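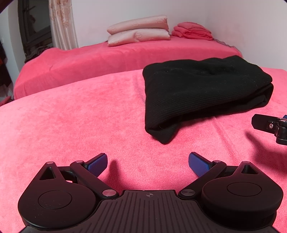 Region was down by the time Jeptoo found her other shoe. Phone buzzing on the sink, on the floor, in her hand. 3,050 alerts. Then more.

"Who moved the Flevia backups?" Florin, on the call, chewing something.

Silence. Fans. Somebody's kid.

"Me," said Teresa. "In September. To save money."

"Moved them where?"

"Same building."

Jeptoo typed with one thumb, stairs two at a time. Restore from the old copy - fourteen hours behind, but a copy. Wrong pasword. Again. Wrong.

"It's seven words," Teresa said, very quietly. "I made it up on the train."

"Can you remeber them?"

A long breath on the line.

"Six," she said.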